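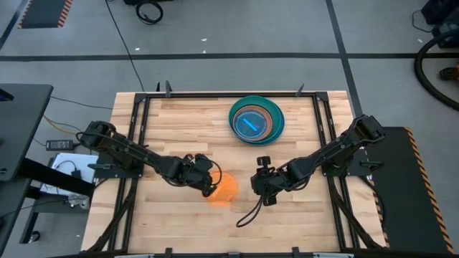
**Tatasthorpe Makers' Club, Kitchen Things Desk**

Review: Lekis coloured tableware
Words: Maiara Godoy

I have never wanted an orange bowl. I wanted something that would stack in a narrow cupboard and survive Kourosh Nikzad, and the Lekis pieces came up when I searched for that in May. They go inside one another by size, so a whole supper's worth takes up the footprint of the biggest green one.

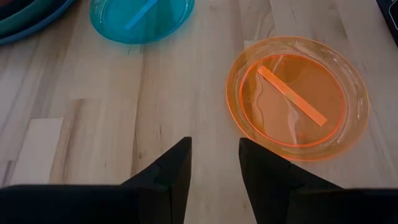
*Reading time: 2 minutes*

The orange is see-through, and on a pale wooden table you get the grain coming up through the rim, faintly peach. I'm told this is charming. It also shows every crumb underneath, so you end up wiping the table before laying it, like somebody's aunt.

Stacking is the best bit. Put the small blue one in the brown one, the brown one 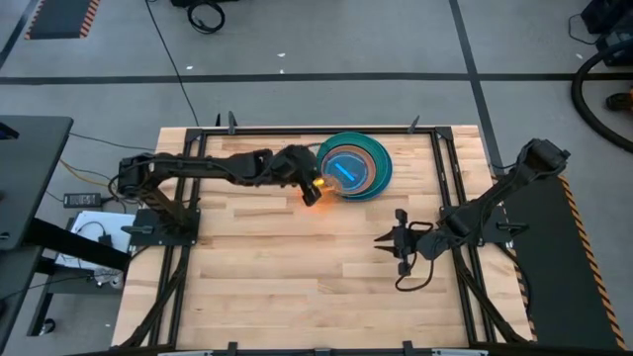
in the big green one, and the lot goes away in a single trip. They don't line up dead centre unless you fuss. I don't fuss. Fitzgerald Haverford does, and has asked that this be recorded.

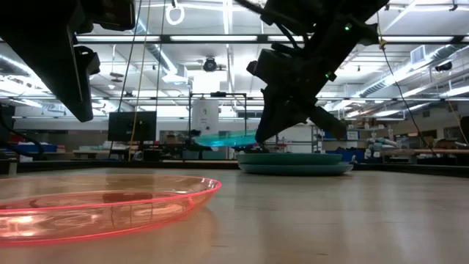

**Tatasthorpe Makers' Club, Tables & Crockery Section**

Marks: 2 off for the crumbs. I'd buy the turquoise again. The orange can live at Kourosh's.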